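Nirside Yard Signs, Pack of 4

I ran for town council in Clarkton once and lost, and I spent way too much of my tiny budget on signs that folded up in the first good wind. So now I sell the ones I wish I'd had! Each pack comes with four double-sided signs and four steel stakes. Send me your artwork, or just your name and the office you're running for, and I'll set the type for you.
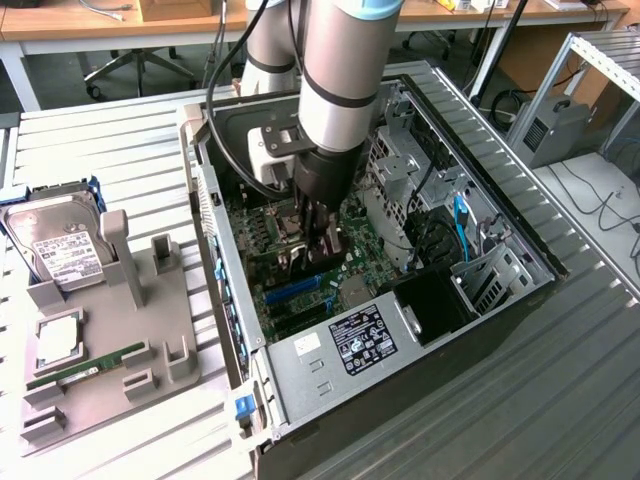 What you get

The sheets are thick and the ink doesn't fade much (I left one up on my fence all August and you could still read it from across the street). Stakes push in by foot, unless your ground is like mine, in which case bring a mallet.

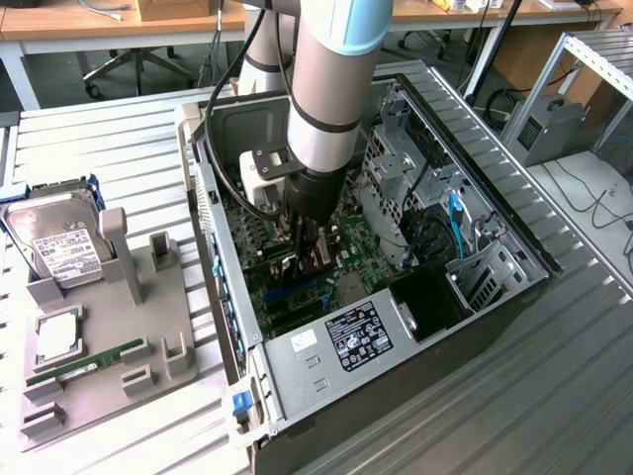 Clarkton shop, September 18, 2020

Bigger orders

Running for county or state office? I can do up to 500 signs in one batch, and over 700 if you split the delivery. Please check your local rules on size and the "paid for by" line before you order – I'll print whatever you send, but I can't fix it afterward. 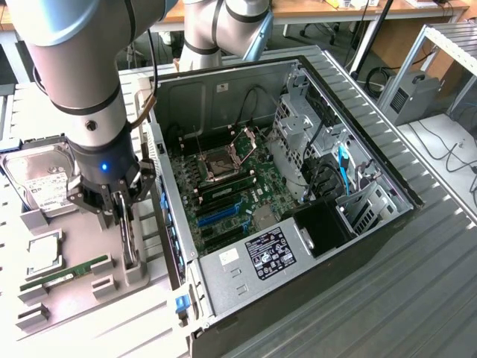 Lacey Lightfoot wrote that she put up 423 of them for the Gauthier school board race and only had to replace the ones the mower got. She'd like a taller stake next time, and I'm working on it.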